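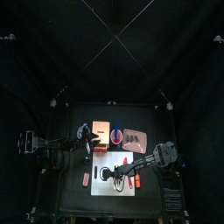 Working Next to the Arms: What Changed at the Groltance Packing Site in Fusholm

Student project report, spring term

1. Why we chose this

Two of us had summer jobs in the packing hall at Groltance, so we already knew the place before we ever thought of writing about it (and we still knew where the good coffee was!). They put together craft and desk sets there, the kind a school or an office orders by the box. When we heard that a two-armed station called the Gourlay had been brought in to handle part of the sorting, we wanted to find out what that meant for the people we used to stand beside all day.

2. What we did

We visited over six weeks and sat in on both the morning and the late shift. The site has 53 people on the packing side, and everyone got a short paper survey from us. We also kept a log at the Gourlay station and wrote down 218 times when a person had to step in. Our teacher thought that was a lot of writing down, and our hands agreed.

3. What the work looks like now

Small mixed things are still the hard part. A cup, a marker, a sheet of paper and a little box with a drawer all need a different kind of grip, and a person does it without thinking. A pair of grippers has to be taught each one. So two packers from each shift now spend part of their day as what the site calls setters. They lay out the items, watch the arms, and put things back for another try.

The rest of the hall packs by hand much as before, with an order target of 3,000 sets a week. That target didn't move when the station came in, which surprised us, and a few packers told us it had surprised them too.

4. What people told us

The setters mostly like it. They sit down more, their wrists feel better, and they enjoy knowing something the supervisors have to come and ask them about. What they miss is the talking. At the long tables you can chat across to the next person all morning, and at the station you are pretty much on your own with your eyes on the arms.

Packers who weren't picked for training were more worried, mainly about hours. Several said they would have liked to hear about the plan before the crates showed up in the hallway. We think that is fair, and we said so when we shared our draft with the site.

5. The step-ins

Most of the step-ins in our log were small, like turning an item around or moving it closer. The setters never got a pay grade for this work, even though it takes practice and a good eye. The Peltarden site, which is getting a station of its own in September, has already written the setter job into its pay list, and we hope Fusholm will do the same.

6. What we would do differently

We should have talked to the late shift first, while they were fresh, and we should have asked about pay in the survey itself. The full log and the blank survey form are in the binder with our class copy.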